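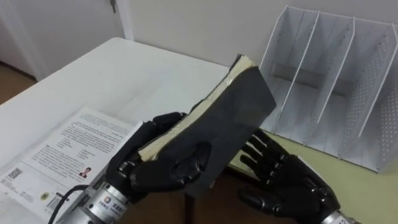 Fig. 1. Two-handed book task on the white table: left hand gripping, right hand open.

Jonska Shared Workshop – Evening Course in Home Automation
Session 10: Passing a book from one hand to the other
Handout, 12/11/2022

Read before you come. Bring a hardback you don't love.

1. Why a book
A block of wood has the good manners to stay one shape. A book hinges, sags and opens at whatever page it likes. Old thick ones are best for practice, as a scuffed cover grips better than a shiny one and you will feel less guilty.

2. The holding hand
In Fig. 1 the thumb is on the face of the cover and the other fingers go round the edge and back. Copy that. If you pinch one cover only, the book will open, and the remaining pages will head for the floor with great dignity.
Set the grip in the Inotlow panel before lifting. The default is 777. For a heavy hardback use 809, and go up in steps of 2. Anyone who starts at the top of the scale buys the next book.

3. The receiving hand
Palm up, fingers slightly spread, thumb folded in. Bring it alongside and stop. It should wait for the book; chasing the book is how we lost the first Soltani finger set.
Release order: receiving hand closes, pause, holding thumb lifts, holding fingers open. Written out it looks obvious. Last April four groups out of five did it backwards.

4. Cables
Check the slack at each wrist with the arm at full reach, then check it again with the wrist turned. A cable that looks generous at rest can be remarkably mean later on. Keep loose papers clear of the wrists too, including this handout.

5. Filing the book
The upright sorter is the target for the second half. Slow the approach right down near the dividers. The Flamico script has no idea they are there and will not be told.

For next time: write down your release order, with pauses, on one side of paper. Groups sharing a table should agree beforehand who has the stop button – it was on the windowsill last week, which helped no one.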